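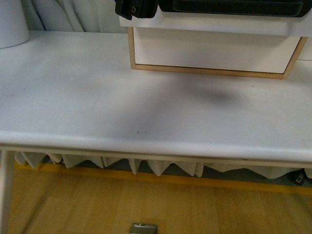
白いテーブルと、木の縁のついた白い箱

6月に入ってからブログをほったらかしにしていたけど、編み物はちゃんとしてました！いや、ちゃんとかどうかはあやしい。編んではほどき、編んではほどき、で、ようやく夏のベストらしきものの後ろ身頃が脇のところまで来た。忘れないうちにここまでのことを書いておきます。半分は来年の自分用のメモなので、数字がごちゃごちゃ出てきたら読み飛ばしてください。

そもそもは、春のうちにカーディガンを仕上げる予定だったのです。紺のやつ。袖が片方だけできている、あれ。もう片方の袖を編めば終わるのに、どうしても針が進まない。同じものをもう一回編むのがとにかく苦手で、靴下もだいたい片方で止まる（かごの中に相手のいない靴下が三つあります）。それで気分転換にSkellemuraに寄ったのがいけなかった。

Skellemuraは駅の裏にある毛糸屋さんで、間口が狭くて奥に長い。入って左がウール、右が夏糸。店主のNayeli Floresさんはいつもレジの中で何か編んでいて、この日は濃い緑のレース模様をすごい速さで編んでいた。こっちをちらっと見て「紺の袖は？」と聞かれて、笑ってごまかした。だって夏糸の棚が目の前にあるんだもの。

で、買ったのがUvbyの綿と麻の混ざった糸です。色は生成りと黄土色の間みたいな、お茶に浸したような色。ひと玉1512円。七玉。計算しないことにして会計をした。帰りの電車で袋の中をのぞいて、やっぱりいい色だなあと思って、降りる駅をひとつ乗り過ごした。

編むのはTwalというベスト。Wálter Muñozさんのパターンで、裾から輪に編んでいって、脇で前と後ろに分ける、とじはぎの少ないやつ。襟ぐりがゆるいVで、肩がちょっと落ちて、脇の下にだけ小さい透かし模様が入る。この脇の透かしが好きで、去年から気になっていたのです。着ている本人にはほとんど見えない場所に模様を入れるところがいい。

さて、ゲージ。スワッチを編みました。えらい。いつもは編まずに本体に突入して、あとで泣くのだけど、今回は糸が糸なので真面目にやった。5号針で、指定は10センチで25段。測ったら、ぴったり25段！うわ、こんなことあるんだ、と一人で拍手した。ところがですよ、水通しをしたら縦に伸びた。綿麻だから伸びるよとFloresさんに言われていたのに、浮かれてすっかり忘れていた。干したスワッチを測り直したら段の高さが全然ちがう。目のほうはほとんど変わらず、縦だけ。

ここで針を替えるか、段数を減らすかで二日くらい悩んだ。4号にすると生地がかたくなって、せっかくのとろんとした感じがなくなる。試しに4号でも小さく編んでみたけど、台ふきんみたいだった。台ふきんとしてはとてもよさそうで、そのうち本当に台ふきんを編むかもしれない。結局、針は5号のまま、脇までの長さを水通し後の寸法から逆算して短めに編むことにした。電卓で三回計算して三回ともちがう数字が出たので、最後は紙に縦棒を書いて数えました。小学生か。

ここからが本番で、一回目の失敗は作り目のねじれ。輪に編むとき、いちばん最初に必ず「ねじれないように注意」と書いてあるでしょう。注意しましたよ。針の上で目をぜんぶ下に向けて、よし、とつないで、四段編んで、ねじれていた。メビウスの輪のベスト。誰が着るの。四段でよかった、と思うことにして全部ほどいた。

二回目は裾のゴム編み。わたしの一目ゴム編みは昔から表目がゆるくて裏目がきつくて、並べると畝がよれる。ウールだと洗えばなんとなくなじむのに、綿麻はごまかしがきかない。一目一目の性格がそのまま出る。三センチ編んで、離れて見て、近くで見て、もう一回離れて見て、ほどいた。裾はねじりゴム編みに変えました。表目を毎回ねじるので手間だけど、畝がきゅっと立って、これはすごくきれい！パターンの写真とは感じが変わるけれど、自分のだからいいのだ。

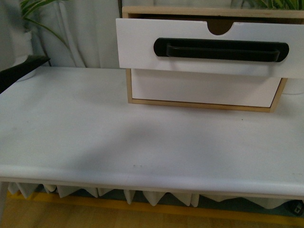
テーブルの上の小さな白い収納棚

編み針の話も少し。最初はつけ替え式の60センチのコードを使っていたのだけど、身頃の目がぎゅうぎゅうに詰まって、動かすたびに端の目が飛び出しそうになる。長いコードは紺のカーディガンに刺さったまま。抜けばいいじゃない、と思うでしょう。わたしも思った。でも抜いたら、あの袖は二度と帰ってこない気がして、新しいコードを買いに行きました。Floresさんは何も言わずに袋に入れてくれた。何も言わないのがかえってこたえる。

コードを替えたら、うそみたいにするする進むようになった。メリヤス編みを輪でぐるぐる、表目だけ。こういう時間がいちばん好きかもしれない。夜、洗い物が終わってからラジオをつけて、ひと玉の半分くらい編んで寝る。麻が入っているから指が少しかさつくのと、糸が割れやすいのが玉にきず。割れたまま気づかずに次の段を編んで、あとから糸が一本ぴょろっと出ているのを見つけると、もう、そこばかり目に入る。かぎ針で下まで落として直したのが五か所。六か所目は見なかったことにした。背中側だし。

糸のつなぎ方は、ウールだと水でくっつけてしまうけど、綿麻では無理なので、脇の目のところで替えて、糸端を長めに残している。玉の終わりがうまく脇に来るわけがないので、毎回ちょっとずつ余る。この余りがもったいなくて、ジャムの空き瓶に入れて取ってあります。何に使うのかと聞かれても困る。ポケットの口の刺しゅうとか？ベストにポケットはないけど。

それで、編み物の集まりに持っていったのです。Zirbridgeの二階でやっている、お茶を飲みながら各自好きなものを編む会。二か月ぶりに行ったら席順が変わっていて、窓側がかぎ針チームに占領されていた。Dinesh Bhattacharjeeさんがモチーフつなぎのひざかけを広げていて、これがまあ大きい。毎回一枚ずつ足しているだけだと言うけど、どう見てもベッドカバーになりかけている。配色は決めないで、前の一枚の外側の色を次の中心に使うというルールだけなんだって。なるほど、そうすると色がしりとりみたいにつながっていくわけだ。真似したい。したいけど、糸始末の量を見て我に返った。

ねじりゴム編みの裾は好評でした！Arif Subramaniamさんがじーっと見て、「これ、ゴムの段から本体に移るところで少し減らしてある？」と聞くので、減らしてないと答えたら、裾が広がって見えるかもよ、と。えっ。言われてみると、針の上ではよくわからないけど、糸に目を移してテーブルに広げてみたら、たしかにゴムのすぐ上がふわっとしている。パターンを読み返したら、書いてありました。ゴム編みの最後の段で均等に減らす、と。一行。ちゃんと一行。ねじりゴムに変えたことで頭がいっぱいで、その行をまるごと飛ばしていた。

ほどくか、このままいくか。その場でみんなの意見が割れて、なぜかわたし抜きで盛り上がっていた。ほどく派は、あとで絶対気になる、と言う。そのまま派は、夏のベストは裾がゆったりしているほうが風が通る、と言う。風が通るという言葉にものすごく心がひかれた。ほどいた糸はもう二回も編まれていて毛羽が立ってきているし、これ以上いじめたくないし、ということにして、そのままいきます。水通ししてからアイロンのスチームで落ち着かせれば、たぶん。たぶんね。

お菓子は黒ごまのクッキーでした。編み地に黒い粒が落ちて、虫かと思って声が出た。

今のところの進み具合。脇の透かし模様に入る手前で止めて、後ろ身頃の目だけ針に残し、前の目は別糸に休ませてある。透かしは八段でひと模様で、かけ目と二目一度の向きが左右でちがう。記号図を拡大コピーして、編んだ段に付せんを貼ってずらしていく方式にした。前に鉛筆で線を引きながらやったら、ほどくたびに消しゴムをかけることになって紙が破れたので。

後ろから編むか前から編むかは好きにしてよいとパターンにあるのだけど、後ろからにした。失敗しても背中だから、という後ろ向きな理由です（うまいことを言うつもりはなかった）。で、昨日の夜に透かしの一回目を編んでみたら、右側のかけ目をひとつ忘れていて、四段下がって拾った。でも模様が出てきたときはうれしかった！小さい葉っぱみたいな穴が斜めに並んで、ライトに透かすと向こうの壁が見える。この糸にレースは合うと思っていたけど、思っていたより合う。糸の麻のところどころ太い部分が、葉っぱの縁に来ると表情が出るんですよね。

ひとつ心配なのが糸の量。七玉あれば余裕のはずが、四玉目がもうだいぶ細くなっている。ねじりゴム編みは糸を食うのかしら。裾を減らさなかったぶんの目も、ずっと上までついてきているし。前身頃と襟ぐりと袖ぐりの縁が残っていて、三玉とちょっと。キッチンのはかりで残りを量ってみたら、足りるような足りないような、いちばんいやな数字が出た。買い足すなら同じロットがあるうちに行かないといけない。そうなるとまたSkellemuraに行くことになり、紺の袖は、と聞かれる。

先に袖を少しだけ編んでから行こうかな。五センチでいい。五センチ編んであれば「編んでます」と言える。そう思って今朝かごから引っぱり出してみたら、どの段まで編んだかのメモがどこにもなくて、ゴム編みの段数を最初から数えるはめになった。しかももう片方の袖より針が一号太い気がする。これについては今日は考えません。

今夜は透かしの二回目をやります。その前に米をとがないと。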